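Small Fridge, Shared Room: Our Project Report
Hastdale, Intro to Everyday Design, spring term

So the assignment was to pick one ordinary thing in a shared space and study it until we got sick of it, and my group picked a drinks fridge. I wanted the fridge from day one. The other option was the coat hooks, and I just could not see myself writing a whole report on coat hooks!

Our question was pretty simple. When a bunch of people share one little open-front fridge, how do the drinks end up inside it, and does the way you put them in change how easy it is to grab one? I grew up with a giant family fridge where everything stands up in the door, so I figured standing up was the normal way and anything else was lazy. (I changed my mind on that, more below.)

We ran the whole thing over 7 afternoons in May in the big bright room at Handau, the one with the white walls and the upper level with the railing. We set up on a white table so people could walk up and get to the shelf without bending down. We logged 101 drink placements, which sounds like a lot until you see how fast people put a bottle down and walk off. Each one went on a sheet: standing or lying, cap in or cap out, front or back of the shelf. The sheets were my job and my handwriting got worse every day.

For bottles we stuck with the 500 ml size, mostly cola. We tried a few cans from Dikon in the first week but they rolled when you laid them down, so we dropped them and started the count over. If you compare our numbers with the draft we turned in before break, that is why they don't match.

What we found – people lay bottles down way more than I expected. Once one bottle is on its side, the next person tends to lay theirs down too. Standing bottles got knocked over 13 times, nearly always by someone reaching past them for something at the back. Bottles lying sideways across the shelf, with the cap toward one end, were easy to grab around the middle but hard to line up neatly.
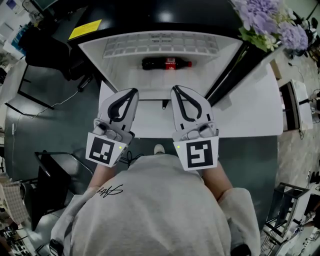
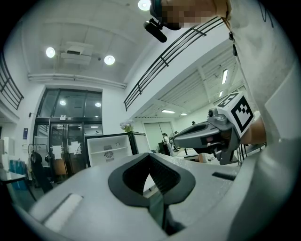
The top of the fridge turned into its own little side story. We never planned to study it, but a flat surface at that height collects stuff, and I got kind of attached to the flowers. Sticky notes ended up there too. I'd love to do a second project on just that.

Things I would change: we should have had a second shelf height to compare, and we should have asked people why they put a bottle where they did. We read the Manríquez chapter on shared kitchens way too late, and it has a whole section on asking people right after they do something. Also our sheet had no box for "moved somebody else's drink first," so I wrote those in the margin and then had trouble counting them up at the end.

My share of the grade covers the log sheets, the bottle section and this write-up. The floor plan and the cost table are in the group folder.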